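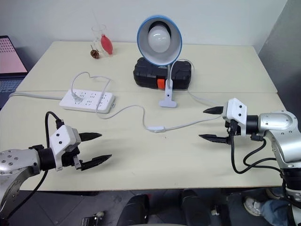
Ruaridh Rankin asked whether a desk lamp should go on its own wall socket or whether a power strip will do. He had been told at a shop that a strip was always second best. For one lamp, or for a lamp and a phone charger, a strip is fine. The rest of the questions we get about lamps, leads and strips are answered on this page.

Desk lamps and power strips: common questions

Last updated: 17 August 2026

Which bulb do I need?
Look inside the shade or on the lamp holder. There should be a label giving the fitting and the highest wattage allowed. The Hesel clip lamp and the older Astby both came with a 60 watt limit, which dates from the days of filament bulbs. An LED bulb that gives the same light uses 9 watts or less, so you will be well inside the limit. Never go over the figure on the label, even for a short time.

Frosted or clear?
Frosted for a desk. A clear bulb leaves a bright spot on shiny paper and is unpleasant if the shade is tilted towards you.

What colour of light is best for reading?
We use 3000 K in our own workroom. It is a warm white and does well for paperwork and sewing. People who paint or match thread usually want something cooler. The box will say.

My lamp has a bendy neck and it droops. Can it be tightened?
Usually not. A gooseneck is a coiled metal tube and it slackens with use. Check first that the joint at the base has not come loose, as this can feel like the same fault. Some have a small grub screw there. Fitting a lighter bulb helps a little. If the neck still sinks, the lamp needs replacing.

Should I clamp the lamp or stand it on the table?
Clamp it if the table edge is sound and thick enough for the jaws to grip. Some clamp bases will also stand flat on the top, but try the neck at full stretch in each direction before you trust it. Lamps with a long neck and a light base go over easily.

I have two tables pushed together. Where should the lamp go?
Keep the whole base on one table. A foot that sits across the join will rock as soon as one table is knocked. The same goes for the power strip. Leads can cross the join, but look at them whenever the tables are moved — a cord that drops into the gap gets pinched when the tables are pushed back.

Is it all right to keep the power strip on the tabletop?
Yes, if the table is dry and you don't eat or drink there. It is handy when you plug things in and out a lot. On a desk used every day we would fix the strip to the back edge or underneath. Trinity Haverford wrote in October to say that she keeps hers at the left-hand end and works from the right, and has not caught a lead since.

Can I plug one strip into another?
No. Buy a longer one or have another wall socket put in.

What is the small switch on the lamp cord?
That is an inline switch. It turns off the lamp but leaves the cord live between the plug and the switch. Unplug the lamp at the strip or the wall before you change a bulb, and let the old bulb cool down first.

The cord is too long. May I coil it up?
A loose loop is fine. Do not wind it tightly or put a cable tie on it hard enough to mark the sleeve. Never staple it. If the cord has cracks, flat spots or any bare wire, stop using the lamp.

How do I clean the shade?
Unplug it, take out the bulb and wipe the shade inside and out with a cloth that is barely damp. Dry it before the bulb goes back. White insides are worth doing twice a year — dust takes off more light than people expect.

What should I keep in the toolbox for lamp jobs?
A small and a medium screwdriver, spare fuses of the right rating, a dry cloth and a spare bulb in its box. We keep ours in a Dindura case with a divider so the bulb doesn't roll about.

Do you still sell parts for the Baptiste lamp?
Shades and switches, yes. Clamps are finished and we will not be getting more.

Related questions
Choosing a lamp for a sewing table
Fuses: which rating for which plug
Taking old lamps and bulbs to the tip
Joining two tables so they stay level
Returns and spare parts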